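Subject: Re: [tretham-models] Ageing simulation – convergence of the two-population runs

From: Yutong Dai
To: Tretham population modelling list

Dear colleagues,

I write in reply to Guilan Xia's message, which I quote below in the parts I shall be answering. My thanks to her for setting out her concerns so fully, and to those members who wrote to me privately over the past few days.

Guilan Xia wrote:

> I have now repeated the seasonal runs described in the Umness working
> note, using the parameter file that was circulated with it. The note
> states that the short-lived population displaces the long-lived one
> whenever the environment shifts often enough. I obtain that result in
> most cases, but in a fair number of them the long-lived population
> persists at a low level and does not disappear at all.
>
> I should be grateful to know whether the authors stopped each run at a
> fixed time or waited for one of the populations to be lost. The note
> is silent on the point. I would also ask whether the mutation step was
> applied at birth only, as in the Xu version of the program, or
> throughout adult life, as in the Trallero version.
>
> Finally, I think the title of the note claims more than the model can
> support. A simulated organism on a grid has no tissues to repair and
> no costs of growth. I would prefer that we say so plainly before the
> note goes any further.

The first question is easily answered. Each run in the note was stopped after 2,468 generations, whether or not one of the populations had been lost. That limit was inherited from an earlier piece of work and was never reconsidered. Where both populations were still present at the end, the run was recorded as a win for the larger of the two. Guilan is right that this ought to have been stated, and a sentence to that effect will be added to the methods section.

The practical effect is considerable. Of the 855 runs summarised in the main table, a number ended with both populations alive, and the table as it stands gives the reader no means of telling these apart from the runs that ended in outright extinction. I propose to divide the column in two, with outright losses on one side and majorities on the other.

On the second question, the note was prepared with the Xu version. Mutation is applied at birth and a parent's traits are fixed from then on. In the Trallero version an adult may drift during its lifetime, and this gives the long-lived population a way of keeping pace with a changing environment that it would otherwise lack. I had taken the two programs to be interchangeable for our purposes. They are not, and members who have compared results between them should treat any disagreement with that in mind. 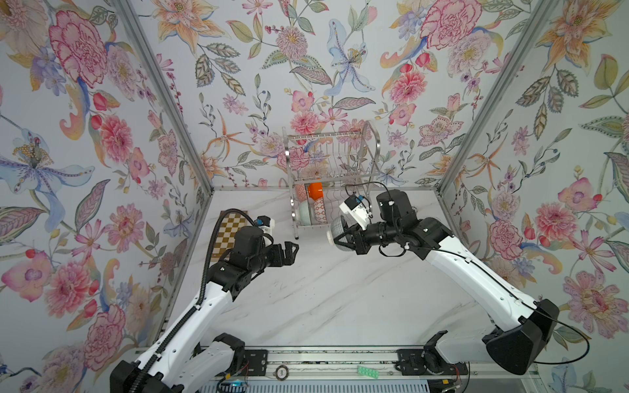 Dish rack and floral panels.

I should like to say a little more about the low-level persistence, as it seems to me the most interesting part of Guilan's message. The grid in the standard parameter file is 500 cells on each side. On a grid of that size, small groups of long-lived individuals can remain in regions where the local conditions happen to alter very little. They do not spread, but neither are they reached by their competitors in sufficient numbers to be replaced. When I reduced the grid, these pockets vanished within a short time. When I kept the grid as it was but allowed offspring to settle further from the parent, they vanished also.

I would not go so far as to call the persistence an artefact. Real landscapes contain sheltered places, and there are long-lived plants and animals in many of them. It does mean that the outcome depends on dispersal distance at least as much as on the rate of environmental change, and the note at present discusses only the latter.

Guilan's third point is one on which opinions on this list will differ. My own view is that the model addresses a narrow question: given two populations alike in every respect except that one of them ages, under what conditions does the one that ages leave more descendants? It has nothing to say about why an individual body declines, nor about whether that decline could be slowed in human beings. The authors did not intend to suggest otherwise. I accept, however, that a reader who sees only the title may come away with a different impression, and I am content for it to be changed. Suggestions may be sent to the list – short ones would be preferred.

There remains the matter of the fertility setting. In the standard file, both populations reproduce at the same rate throughout life. Several members have observed that an organism which never ages might be expected to reproduce more slowly, having put more of its resources into upkeep. I have not altered this setting, as to do so would introduce a second difference between the populations and make the results harder to read. It could reasonably form the subject of a separate set of runs, and I would welcome an offer from anyone with the computing time to undertake them. 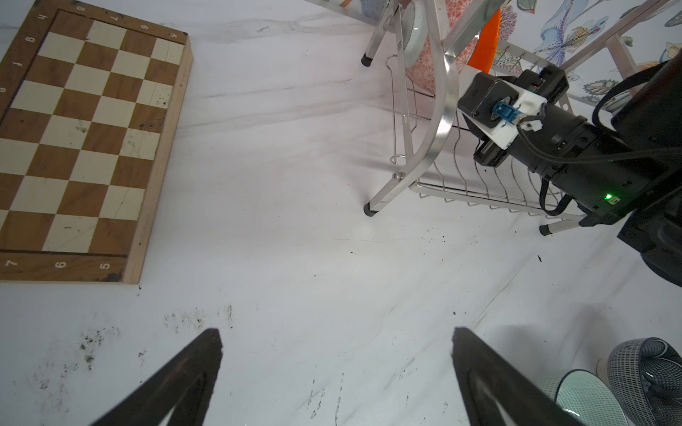

Proposed changes to the note

1. State the stopping rule in the methods section, with the generation limit given in full.

2. Divide the results column in the main table as described above.

3. Name the version of the program used, and add a short paragraph on how the Xu and Trallero versions treat mutation.

4. Add the dispersal runs as an appendix, together with the parameter files.

5. Replace the title.

Members who object to any of these are asked to reply to the list by Saturday. If no objection is received, I shall prepare a revised text and place it in the Umness folder, where the previous version will also be kept for reference. The revised note will then be open for comment until the end of May.

Guilan, I should be glad to have the random seeds for those of your runs in which both populations survived. I have been unable to match two of the cases you list, and I suspect that our copies of the parameter file differ in the length of the season.

Yours sincerely,

Yutong Dai
Tretham population modelling list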